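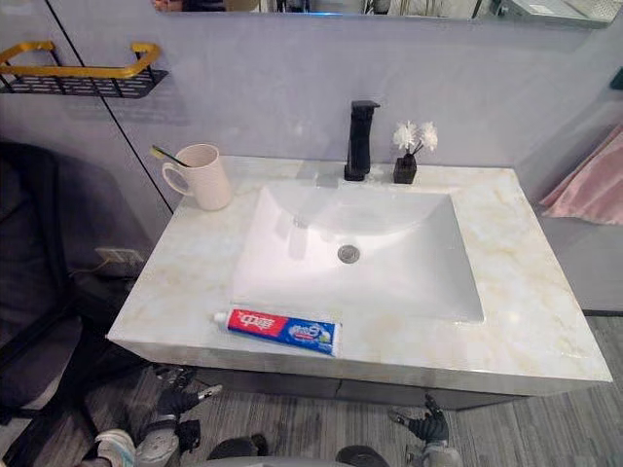 Un microbe est un être vivant tellement petit que l'œil ne peut pas le voir. Il y en a sur la peau, dans la terre, dans l'eau, sur les poils du chat et sur les boutons de l'ascenseur. La plupart ne nous font aucun mal. Quelques-uns, au contraire, nous donnent le rhume ou le mal de ventre, et ceux-là aiment beaucoup voyager sur les mains. Regarde le grand lavabo blanc avec son robinet noir : il te semble propre, et pourtant tes yeux ne suffisent pas pour le savoir. Le levier du robinet, par exemple, est un endroit que l'on touche avec les mains sales, juste avant de les laver. Dans ce texte, nous allons comprendre comment les microbes passent d'une personne à l'autre et pourquoi le savon est si fort contre eux.

Bactéries et virus : deux familles différentes

On dit « microbe » pour parler de plusieurs sortes de petits êtres. Les deux plus connues sont les bactéries et les virus.

Une bactérie est faite d'une seule cellule. Ton corps à toi est fait de milliers de milliards de cellules, elle n'en a qu'une, et elle se débrouille très bien. Elle mange, elle grossit, puis elle se coupe en deux. Quand il fait bien chaud et qu'il y a à manger, certaines bactéries se coupent en deux toutes les 20 minutes. Une devient deux, puis quatre, puis huit, et cela continue tant que la nourriture ne manque pas. C'est pour cette raison qu'on met le poulet au réfrigérateur : dans le froid, elles vont beaucoup plus lentement.

Un virus est encore plus petit. Il ne mange pas et il ne peut pas se multiplier tout seul. Il doit entrer dans une cellule, par exemple une cellule de ton nez, et l'obliger à fabriquer des copies de lui. Les savants ne sont pas tous d'accord pour dire s'il est vivant ou non. Tu peux avoir ton avis sur la question.

Il ne faut pas croire que tous les microbes sont des ennemis. Dans ton intestin, des bactéries t'aident à digérer les légumes. D'autres changent le lait en yaourt. Celles qui habitent sur ta peau occupent la place et empêchent souvent les mauvaises de s'installer.

Le chemin des microbes

Imagine un enfant enrhumé dans la cour de l'école. Il éternue dans sa main. Ensuite il prend le ballon et il le lance à un camarade. Le camarade attrape le ballon, il joue, il a chaud, et il se frotte l'œil. Voilà, le virus est arrivé. Il n'avait ni jambes ni ailes, ce sont les mains et le ballon qui l'ont porté.

Les microbes entrent surtout par trois portes : la bouche, le nez et les yeux. La peau, quand elle n'est pas blessée, est un très bon mur. Mais nous touchons notre visage très souvent sans y penser. Essaie de lire cette page jusqu'à la fin sans toucher le tien. C'est plus difficile qu'on ne croit.

Il existe aussi des microbes qui voyagent dans l'air, dans les gouttelettes qui sortent de la bouche quand on tousse ou quand on parle. Contre ceux-là, se laver les mains ne suffit pas. Il faut aussi tousser dans son coude et ouvrir les fenêtres.

À l'école Yilma, dans la ville de Pernilska, une classe de 18 élèves a fait au mois de juin un jeu pour voir ce chemin. La maîtresse a mis un peu de paillettes vertes sur les mains d'un seul enfant, sans rien dire aux autres. Puis la matinée a continué comme d'habitude, avec la lecture, les crayons qu'on se prête et la récréation. À midi, il y avait des paillettes sur la poignée de la porte, sur la boîte de craies, dans les cheveux de plusieurs élèves et même sur un sandwich. Les paillettes ne sont pas des microbes, bien sûr, et elles sont beaucoup plus grosses. Mais elles ont suivi le même genre de route.

Que fait le savon ?

L'eau seule enlève une partie de la saleté. Sur la peau, cependant, il y a toujours un peu de gras, et les microbes restent collés dedans. Or l'eau et le gras ne se mélangent pas. Tu peux le vérifier dans la cuisine : verse un peu d'huile dans un verre d'eau et remue. Attends une minute, et l'huile remonte.

Le savon est fait de molécules très petites, qui ressemblent un peu à des têtards. La tête aime l'eau. La queue aime le gras. Quand tu frottes, les queues se plantent dans le gras et les têtes restent du côté de l'eau. Le gras se casse alors en petites boules, chacune entourée de savon, et l'eau peut les emporter avec les microbes qui sont dedans.

Il y a encore mieux. Certains virus, comme celui de la grippe, sont entourés d'une enveloppe de gras. Les queues du savon se plantent aussi dans cette enveloppe, et elle se déchire. Le virus est en morceaux et il ne peut plus rien faire. D'autres virus n'ont pas cette enveloppe, par exemple beaucoup de ceux qui donnent la gastro. Le savon ne les déchire pas, mais il les décolle, et ils partent avec l'eau.

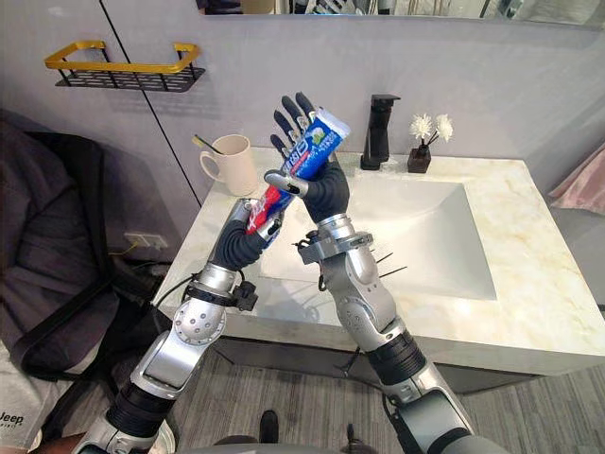

Pour que tout cela marche, il faut du temps. Les molécules de savon doivent aller partout, et une main a beaucoup de coins. On conseille de frotter pendant 20 secondes au moins. C'est le temps de chanter deux fois « Joyeux anniversaire », pas trop vite.

Comment bien se laver les mains

Mouille tes mains avec de l'eau propre. Elle peut être froide ou tiède, comme tu préfères. L'eau très chaude n'est pas plus efficace et elle abîme la peau.

Prends du savon, liquide ou en morceau. Frotte les deux paumes l'une contre l'autre, puis le dos de chaque main. Passe ensuite entre les doigts. N'oublie pas les pouces, que presque tout le monde oublie, et le bout des doigts, que tu peux frotter dans le creux de l'autre main. Sous les ongles, il y a souvent une vraie cachette.

Rince bien, puis sèche tes mains avec une serviette propre. Les microbes passent plus facilement d'une main mouillée à un objet que d'une main sèche.

Les moments importants sont les suivants : avant de manger ou de faire la cuisine, après les toilettes, après s'être mouché, après avoir caressé un animal et quand on rentre à la maison.

Et le gel ?

Le gel qu'on trouve dans les magasins contient de l'alcool. Il est pratique dans le bus ou en promenade, quand il n'y a pas de lavabo. On frotte jusqu'à ce que les mains soient sèches, ce qui peut prendre 30 secondes. Il marche bien contre beaucoup de bactéries et contre le virus de la grippe. Il marche moins bien contre certains virus de la gastro, et il n'enlève pas la terre ni la confiture. Si tes mains sont visiblement sales, choisis le savon. Le gel peut être dangereux si on l'avale, alors un petit enfant doit toujours l'utiliser avec un adulte.

Une expérience avec du poivre

Il te faut une assiette creuse, de l'eau, du poivre moulu et une goutte de liquide vaisselle. Verse l'eau dans l'assiette et mets du poivre dessus. Il flotte. Trempe un doigt au milieu : il ne se passe presque rien, sauf que du poivre se colle à ton doigt. Maintenant, mets le liquide vaisselle sur un autre doigt et recommence. Le poivre s'enfuit vers les bords !

Attention, cette expérience ne montre pas exactement ce qui arrive sur ta main. Elle montre que le savon change la surface de l'eau. Sans savon, cette surface est tendue comme une petite peau. Le savon la détend à l'endroit où tu le poses, et le reste de la surface tire le poivre vers l'extérieur.

Les mots difficiles

Cellule : la plus petite partie d'un être vivant qui est elle-même vivante.

Molécule : un groupe d'atomes attachés ensemble. L'eau, le sucre et le savon sont faits de molécules.

Contagieux : se dit d'une maladie qui peut passer d'une personne à une autre. Une jambe cassée n'est pas contagieuse.

Texte de la rédaction de Vivent, pages des enfants. 27 juillet 2026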